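よくあるご質問|リユースショップ Zarnside

最終更新:2022年8月28日

電話で同じことを何度もお答えしているうちに、こちらの答えが日によって少しずつ違うという指摘をいただきました。書いておけば違わなくなるはずなので、書きました。長いです。お急ぎの方は、ご自分の持ち物に関係のあるところだけ拾ってください。

お店について

そもそも何の店ですか。

中古品の買取と販売をしています。家具、食器、本、衣類、小さめの家電、パソコンとその部品、それから分類に困るもの。店内の面積でいうと、分類に困るものがいちばん広い場所を占めています。

骨董品店だと思って来ました。

ときどきそういう方がいらして、入口で三秒ほど立ち止まり、静かにお帰りになります。古いものはありますが、古いだけのものが大半です。江戸期の壺をお探しの方には、当店はあまりお役に立てません。昭和の終わりごろの炊飯器でしたら、いつでもご覧いただけます。

Zarnsideは何と読むのですか。

「ザーンサイド」です。領収書の宛名欄と店名欄を取り違えて「ザーンサイド様」と書かれたことがあり、以来、店では荷物の届くたびに様をつけて呼んでいます。

駐車場はありますか。

店の前に2台分あります。うち片方は、軽自動車でないとドアが開きません。満車のときは、裏手のChangパーキングをご利用ください。当店とは別の会社ですので、駐車券をお持ちいただいても、当店にできるのは眺めることくらいです。

なお、店の前に停めてChangパーキング側の商店街で昼食を済ませ、戻ってきてから「ちょっと見ていこうかな」という顔で入店される方がいらっしゃいます。わかっています。見ていってください。

店の中で写真を撮ってもいいですか。

どうぞ。ほかのお客様が写らないようにお願いします。値札を撮ってその場でネットの相場を調べるのも自由ですが、調べた結果を声に出して読み上げるのはお控えください。高かった場合だけ読み上げる方が多く、公平さに欠けます。

子どもを連れて行っても大丈夫ですか。

大丈夫です。おもちゃの棚は奥の低いところにあり、食器の棚もたまたま低いところにあります。この配置については、改善の余地があることを店も認識しています。手をつないでお進みください。

ペットは入れますか。

抱えるか、キャリーに入れていただければ。中古の布張りソファは、犬にとって前の住人の履歴書のようなものらしく、一度読みはじめると長くなります。

持ち込み買取について

予約は必要ですか。

段ボール2箱までなら予約なしでお持ちください。それを超える場合はお電話をいただけると助かります。予告なく軽トラックで来られると、店員がそろって外に出てしまい、レジが無人になります。

身分証は必要ですか。

必要です。運転免許証など、現在の住所が確認できるものをお持ちください。古物の買取では本人確認をすることになっていて、顔なじみの方にもお願いしています。毎週いらっしゃる方から「いつになったら覚えるのか」と聞かれますが、覚えています。覚えていても見せていただきます。

家族の物を売りに行ってもいいですか。

ご本人の承諾があるなら構いません。ご本人が旅行中、出張中、入浴中の場合は、戻られてからにしてください。釣り竿、鉄道模型、カメラのレンズについては特にお願いします。後日、持ち主の方が青い顔で来店され、値札のついたご自分の趣味を買い戻していくのを見るのは、店としてもつらいものがあります。売上にはなります。

箱や説明書がないと買い取れませんか。

なくても買い取れます。あれば少し高くなることがあります。「箱だけはある」という方もいらっしゃいますが、箱だけの買取はしていません。中身が見つかったら一緒にお持ちください。

掃除してから持って行ったほうがいいですか。

乾いた布で拭く程度で十分です。張り切って洗剤や研磨剤を使うと、表面の塗装まで一緒に落ちることがあります。特に木の家具と、文字盤のある時計。汚れは店でも落とせますが、落ちた塗装は戻せません。

引き出しの中身は空にしてください。過去に入っていたものには、小銭、写真、住所録、乳歯、開封していない内定通知などがあります。見つけたものは必ずご連絡していますが、乳歯のときは電話口での切り出し方に悩みました。

値段がつかなかった物は置いて帰れますか。

物によります。食器や本のように、まだ誰かが使いそうなものはお引き取りできます。店の前の無料の箱に入れておくと、たいてい翌朝には減っています。ときどき増えています。増やすのはやめてください。

夜のうちに店の前に置いて行ってもいいですか。

だめです。

査定の考え方

査定額はどうやって決めているのですか。

その品が今いくらで売れそうかを考え、そこから手入れの手間、置き場所、売れるまでの時間を引きます。最後の項目がいちばん読みにくく、店の片隅にいる木彫りの熊は、当店の査定担当よりも勤続年数が長くなりました。

買ったときは高かったのですが。

お察しします。残念ながら、買ったときの値段は査定にあまり効きません。レシートを一緒に出していただくと、店員の表情が少し神妙になるという効果はあります。

思い出の品なので高く買ってほしいのですが。

思い出のほうはお持ち帰りいただけますので、本体の値段になります。それでは納得しにくいという場合、まだ手放す時期が来ていないのかもしれません。査定だけ聞いて持ち帰る方も珍しくありませんし、手数料もいただいていません。半年ほどして同じ品を同じ紙袋で持って来られる方もいます。紙袋のほうが先にくたびれます。

ネットではもっと高く売れていました。

おそらくその通りです。ご自分で写真を撮り、説明を書き、質問に答え、値切られ、梱包し、発送し、届いてから「思っていたより青い」と言われる作業を引き受けられるなら、ネットのほうが高く売れます。当店の査定額には、それを全部やらなくていい代金が含まれているとお考えください。

値段の交渉はできますか。

買取は一度だけ応じます。販売のほうは、長く棚にいる品ほど柔軟です。熊は非常に柔軟です。

買取金額はいつもらえますか。

その場で現金をお渡しします。点数が多く、当日中に見きれないときは、お預かり票をお出しして後日のお支払いになります。お預かり票は財布に入れるとレシートと一緒に捨てられやすいので、冷蔵庫に貼っておくのがよいと聞きます。

出張買取と配送

家まで来てもらえますか。

大きな家具がある場合や、点数が多い場合は伺います。玄関までの階段の幅と、曲がり角の有無を電話で教えてください。「入れたんだから出せるはず」とおっしゃる方が多いのですが、入れたあとに手すりや壁や子ども部屋が増えていることがあります。

部屋が散らかっているのですが。

気にしません。というより、散らかっているから呼ばれるのだと思っています。床が見えている面積を尋ねることがありますが、台車を使えるかどうかを知りたいだけで、他意はありません。

実家を丸ごと片付けたいのですが、どこから始めればいいですか。

台所の上の棚をおすすめしています。引き出物の皿、開けていないタオルの箱、正体のわからない大鍋などが出てきます。情が絡みにくく、減った実感があり、手が慣れます。

アルバムと手紙は最後に回してください。最初に開けると、その日はそれで終わります。初日の朝に一冊だけと言って開き、夕方に伺った当店の者も一緒に見て帰ってきた例があります。買取は何もありませんでした。いい写真でした。

兄弟姉妹で意見が割れている場合は、まとまってからお呼びください。当店の査定額は、どちらが正しかったかの判定には使えません。

買った家具を届けてもらえますか。

届けます。近隣への配送は一点につき2,179円です。なぜこんな半端な額なのかというご質問も多いのですが、燃料代と人手を真面目に計算したらこうなりました。丸めようという意見は店内にもあり、切り上げるか切り捨てるかで話がまとまらないまま今に至ります。

小物の取り置きと梱包は600円です。こちらは丸い数字ですので、計算が真面目でないことがおわかりいただけると思います。

組み立てもしてもらえますか。

当店で売った家具であれば、搬入のときに組み立てます。よそで買われた未組立の棚を横に並べておき、ついでにという目で見るのはご遠慮ください。断るのが苦手な者が伺うことがあります。

家具

どんな家具が買い取れますか。

小ぶりな机、椅子、本棚、一人掛けのソファなどは歓迎です。婚礼だんすや大きな食器棚は、どれほど造りがよくても、入る家がなかなか見つかりません。立派さと売れやすさの間に、天井の高さという問題が立ちはだかっています。

組み立て式の棚は売れますか。

状態しだいです。一度ばらして組み直した棚は、二度目でだいたい性格が変わります。三度目の引っ越しを経たものは、軽く押すと返事をします。組んだままお持ちいただくか、ばらす場合はネジを袋に入れ、その袋を本体に貼ってください。ネジは別の箱に入れた、という方の別の箱が届いたことはまだありません。

店で見かけるTrednessの棚とは何ですか。

当店で古材を使って組んでいる棚のシリーズ名です。買い取ったものの脚が一本足りない机、天板だけ元気なこたつなどから作っています。板の色が左右で違うのは仕様です。途中で材料が変わったことを仕様と呼んでいます。

寸法の注文は受けていますが、材料が入り次第になります。こげ茶で統一してほしいというご要望には、こげ茶の家具を手放す方が近所に現れるのを一緒にお待ちいただくことになります。

マットレスと布団はどうですか。

どちらも買い取っていません。お気持ちは察しますが、「ほとんど寝ていない」というご説明は、別の意味で心配になります。

食器・台所用品

一枚欠けたセットでも売れますか。

売れます。五枚組の皿が四枚になっていても、四人で暮らしている家には過不足がありません。ヒビや欠けのあるものは、花台にするつもりの方が時々買っていかれるので、安い値段で並べています。

引き出物の皿は本当に需要がありますか。

ご夫婦の名前が入っていなければあります。日付が入っているものも、たまたま同じ日に縁のある方が買われることがあるので、店としては気長に待ちます。顔写真入りは待っても来ません。

鍋は焦げていてもいいですか。

鉄の鍋や厚手のものは、焦げていても見せてください。薄いアルミの鍋の焦げは、だいたい鍋より厚くなっています。

本・レコード

百科事典は売れますか。

売れません。この質問だけは、全文を大きな字で入口に貼ってもよいと考えています。重い思いをして運んで来られた方に首を振る役目は、店員が持ち回りで担当しています。

書き込みのある本はどうですか。

安くなりますが、断りはしません。前の持ち主の書き込みを目当てに選ぶお客様もいます。数年前に入った推理小説の登場人物表には、一人の名前に赤丸と「犯人」の文字がありました。その旨を値札に書いて、半額で売りました。買った方によれば、犯人は別の人だったそうです。

レコードを試し聴きできますか。

できます。店の奥にプレーヤーがあります。両面を最初から最後まで聴かれる方は、椅子も売り物ですのでそのままお使いください。

衣類

どの季節の服を持って行けばいいですか。

ひとつ先の季節です。8月に秋物、というのが理想で、実際に8月に届くのは、衣替えのときに後回しにされた冬のコートと、今年も着なかった浴衣です。どちらも見ます。

クリーニングに出してからのほうがいいですか。

洗濯してあれば十分です。クリーニング代が買取額を上回ることがあり、そのときに気まずいのはお互いさまです。ポケットはご確認ください。映画の半券までは許容範囲、飴は困ります。

着物は買い取れますか。

見ますが、期待は控えめにお願いします。絹の重さと査定額の軽さの差に驚かれる方が多く、店では先にお茶をお出しするようにしています。

家電とパソコン

冷蔵庫や洗濯機は引き取れますか。

当店では扱っていません。テレビ、エアコン、冷蔵庫、洗濯機は家電リサイクル法の対象で、処分には決まった手順があります。買い替えのときは、新しいものを買うお店に引き取りを相談するのが早道です。

動くかどうかわからない家電は持って行っていいですか。

どうぞ。店で通電を確かめます。「去年までは動いていた」という申告は参考程度にしています。申告に出てくる去年は、だいたいもう少し前です。

リモコンがありません。

ソファの隙間をもう一度見てください。ソファごと売りに来られた場合は、こちらで見ます。

古いデスクトップパソコンは売れますか。

機種と中身によります。事務用のデスクトップは数が出回っているので高くはなりませんが、部品の状態で値段が変わります。CPU、メモリー、電源ユニットなどが残っているかを見て決めます。電源が入らない機械でも、部品として見られることがあるので、あきらめて分解する前にご相談ください。分解してから相談される方の袋は、たいていネジの種類が多すぎます。

データは消しておくべきですか。

必要なものを別の場所に写してから、ご自身で消去しておいてください。ごみ箱に入れただけの状態は、消去とは呼べません。ご自分での作業が不安な方は、記憶装置を抜いた状態でお持ちいただいても受け付けます。査定額は下がりますが、夜よく眠れます。

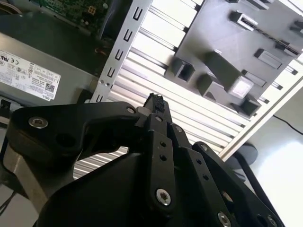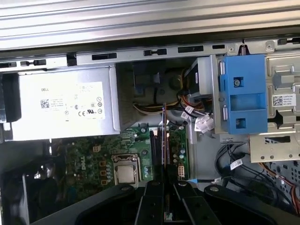
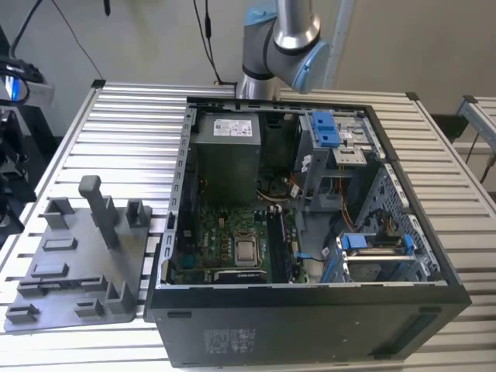

3枚目:側板を外し、横に寝かせたデスクトップ機。

ケーブルだけ大量にあるのですが。

どのご家庭にもあります。用途のわかるものだけお持ちください。「何かに使うと思って取っておいた」ケーブルは、売った翌週に何に使うのかが判明するという言い伝えがあり、当店では返品の理由として認めていません。

ポイントカードと返品

Remenカードとは何ですか。

当店のポイントカードです。お買い物のたびにスタンプを押し、いっぱいになったら次のお買い物から値引きします。紙のカードなので、アプリはありません。アプリにしてほしいという声と、紙のままがいいという声があり、後者の方のほうが店に長くいらっしゃるので、紙のままです。

カードをなくしました。スタンプは戻りますか。

戻りません。ただし、新しいカードを作った直後に古いほうが出てくることが多いので、二枚を合算することはできます。三枚目からは店員が少し笑います。

買った物を返品できますか。

説明と違っていた場合や、動くはずの家電が動かなかった場合は、レシートと一緒にお持ちください。「家に置いたら思ったより大きかった」については、返品の扱いにはならず、あらためて買取の査定になります。店内は天井が高く、何でも小さく見えます。メジャーは入口に下げてありますので、使ったら戻してください。今下がっているのは三代目です。

熊はまだいますか。

います。

このページは役に立ちましたか。
はい 48 いいえ 3 コメント 7件 シェア 12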